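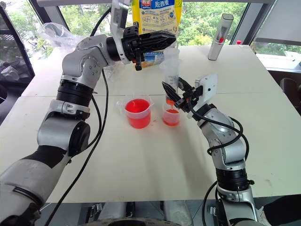
According to Loan Đồng, the worst thing you can do to a learning machine is to show it only your good days. She told me this before I had put down my bag, and she repeated it two times more before lunch. I had asked her how many examples a robot needs before it can pour a drink. She did not like the question.

"People always ask how many," she said. "They should ask how different."

I came to Clastwood on a Sunday, when the building is quiet and the team can use the long white table by the windows from morning to evening. The work they do there is slow and, for a visitor, a little strange. A person moves two robot arms through a small household task. The cameras record it, the joints record it, and then somebody puts the things back and the person does it again. One such recording is called an episode. From many episodes a computer program must learn to do the task alone.

The project has the name Châu. It is a collection of table tasks with two arms, and pouring is the part which everybody in the team talks about most. When I visited, the pouring part had 288 episodes which were accepted. The goal for the first release is higher, but Loan did not want to give me the number, because it has changed before and she expects that it will change again.

Pouring looks easy to us, as we have done it since we were small. For a machine it is full of trouble. A cup made of thin clear plastic is difficult for a camera to see, and it bends if the fingers close too much. Water has the same problem, so the team puts colour in it. With red liquid, the cameras on the wrists have something to follow: a thin line that leaves the rim, and a level that rises in the small measuring cup below. The program does not know the word "full". It has only pictures and the positions of the joints, and from these it must find out when to turn the wrist back.

I was allowed to try. Lụa Vương, who is the most experienced operator, gave me her chair and stood beside me. The arms follow the hands of the operator through a pair of smaller arms, which you hold like two heavy pens. I thought that I was moving gently. The gripper went down too quickly and pushed the cup away from me across the table. On my next try I lifted it, tilted it and poured most of the liquid beside the target. Lụa took a cloth and cleaned the table without a word. My third try was accepted by nobody, including me.

What she does herself is beautiful to watch. She tilts the cup until the first drops come, waits, and then adds a very small movement. I asked her if she thinks about the robot's fingers or about her own.

"I think about the liquid," she said. "If I think about fingers, I make a mistake."

She has been doing this work for 21 months. Before that she was in a dental laboratory, where she made crowns, and she says that the two jobs ask for the same patience. In one shift she tries not to record more than 200 episodes of any kind. After this her hands become lazy, and the lazy movements go into the data. The model does not know that she was tired. It learns the tiredness together with everything else.

This brings us back to the remark of Loan. In the early months the team kept only the clean episodes, where each movement was smooth and every drop arrived in the right place. The model that they trained on these could pour very nicely as long as nothing went wrong. When the cup stood a few centimetres from its usual place, the arm went to the old place and closed on air. Then it tried to pour from nothing. It had never seen a person miss, so it had no idea what a person does after missing.

Now they record corrections too. The operator goes a little wrong on purpose, stops, and comes back to the right way. The start positions are changed between episodes, and other objects are left on the table, so that the program must learn what it can ignore. A food pouch, a canister and a plastic bag have nothing to do with pouring, but a real kitchen is full of such things.

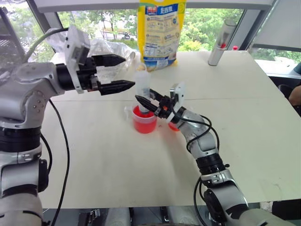 How long does one episode take? Most of them are finished in less than a minute, but putting everything back in order for the next one often takes longer than the task.

This second part, the putting back, was new to me. I had imagined that a robotics laboratory is full of mathematics. There is some, in the other room. At the table I saw mainly cups being emptied, rinsed and filled again, and a notebook where Lụa writes short comments with a pencil. "Grip too high." "Good but slow." "Sun." The last one means that the light from the windows had changed so much that she wanted to remember it later.

Light was the reason for a long discussion in the spring. Some members of the team wished to close the blinds and use only lamps, so that all recordings would look the same. Loan was against it. Homes have windows, she said, and in the afternoon the sun moves across the kitchen table whether the robot likes it or not. The blinds stayed open. The training became harder, and for several weeks the results were worse than before.

The recordings are checked by a small program called Namik, which throws out an episode if a camera has lost images or if the time of the two arms does not agree. It cannot judge if the pouring was good. For this a person must watch each video, and at Clastwood it is always someone other than the operator who recorded it. They mark the moment when the cup is gripped, when the liquid begins to run and when it stops. Drudico, the company which pays for a part of the project, has asked if this marking could be made automatic. The team is trying, but for now they still do it by eye, with headphones on and a lot of tea.

In the late afternoon I asked to see the model work without a person. Lụa put down the small arms and moved her chair back. The right arm waited for a moment, went to the cup and took it a little too low. It stopped. Then it opened the fingers, moved up and took the cup again, and I noticed that Loan was no longer looking at the robot. She was looking at me, to see if I had understood what it had done.

The pouring itself was not perfect. Some red drops fell on the table, and the measuring cup was not as full as it should be. Lụa wrote one line in her notebook, fetched the cloth, and asked who wanted to do the next set before it got dark.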